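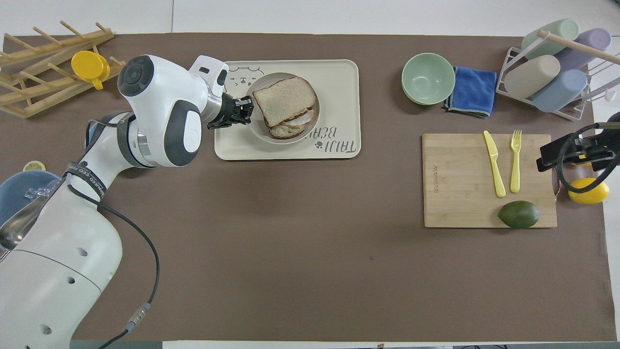 A sandwich served on a round plate and a rectangular tray, with racks for the washing-up close by.

We use cookies to remember your reading preferences. Accept / Manage settings

Tray lunch

A tray lunch is a light midday meal, usually a sandwich, served on a plate which is itself placed on a tray. It is distinguished from the plated lunch, which has no tray, and from the bench lunch, which has no plate either and is eaten standing over the sink. The term is in everyday use in Australia and New Zealand, though most people who eat a tray lunch have never felt the need to call it anything.

The tray is seldom required by the food. A sandwich of two slices can be carried in one hand by a child of four. The domestic historian Glenys Gwilliam describes the tray as "a small portable table for people who already own a table", a definition that has been disputed mainly by people who sell trays.

Etymology

The phrase appears in the household notes of the Plesarside guesthouse, where "tray lunch" was set against "dining room lunch" on the tariff card. Guests taking the tray paid less and were expected to bring it back. An older expression, "lunch on a lap", survives in some families but strictly refers to the position of the eater.

Components

Tray. Most household trays are rectangular with rounded corners, a shape that fits a cupboard badly and a dishwasher worse. Plain trays are common in institutions. Those bought for the home are more often decorated, and animals have been popular for as long as printing on trays has been cheap. The bear is a favourite. It is generally reduced to a few lines and may be accompanied by lettering or a paw print, as on the pictured tray, which reads "TAJI BEAR". Decoration tends to be kept to the corners and sides, where the plate won't cover it.

Plate. Round plates predominate. The mismatch between a round plate and a rectangular tray leaves four spare corners, traditionally assigned to a cup, a spoon, a serviette and whatever was in the eater's pocket. Gwilliam regards the corners as the whole point of the arrangement. Viorica Jitaru, in her survey of tableware in the Brolletti collection, regards them as wasted space and recommends a square plate, which has not caught on.

Sandwich. Wholegrain bread is usual in the modern tray lunch and was unusual in the earlier one, when white bread was thought more suitable for trays and for invalids. Fillings are kept light. Beetroot is discouraged on a pale tray by everyone except those who have never washed one.

Bowl. A bowl is optional. It may hold soup, fruit, or nothing at all, having been got out in case.

Cutting

Whether the sandwich should be cut is the subject of a literature larger than it deserves. The uncut sandwich keeps its filling but must be attacked from an edge. The halved sandwich offers two places to begin. Diagonal cutting is associated with visitors, and with schools in the weeks when parents are helping at the canteen.

In a tasting held one Saturday at the Ralham Show, 49 entrants submitted sandwiches under the heading "Luncheon, on tray". The judge, Bart Claeys, disqualified several for having no tray. His written remarks, later reprinted by the show society, run to two pages on crusts and one line on flavour.

Handling

The standard advice is to carry the tray level and to look where one is going instead of at the tray. Plates without a foot slide more readily than plates with one. A damp cloth under the plate will hold it still, at the cost of a damp plate, and is a common recommendation in older hospitality manuals. The Chevalier manual gives the method a full diagram.

Soup changes everything and is treated in most sources as a separate subject.

Washing and storage

The tray lunch produces more washing-up than the meal strictly calls for. Crumbs account for most of it. Where there is no dishwasher, crockery is left to drain in a rack, of which the two familiar household types are the coated wire rack and the rack of wooden dowels. Wire racks suit cups, which can be set over or against the wires at various angles. Dowel racks suit plates and lids, and look better in a kitchen whose owner minds about such things. Many households own both and are short of bench as a result.

Microfibre cloths have largely displaced the linen tea towel for wiping trays. They leave less lint and have none of the scenic views.

Trays are best stored upright beside the oven. They are in fact stored flat on top of the fridge, under the cake tin.

Collecting

Decorated lunch trays are collected on a modest scale. The Brolletti collection holds 2422 items of tableware, of which 800 are trays, and Jitaru's catalogue devotes a chapter to animals. Cats lead, followed by ducks. Stela Sima has argued that bears are undercounted, as several have been entered as dogs. The catalogue was printed in a run of 3000 and is still available.

See also

Bench lunch
Crust (bread)
Dish rack
Serviette, disputes concerning
Soup on trays

Article maintained by Silviu Preda. Corrections welcome, particularly on ducks. | Contact | Copyright | Back to top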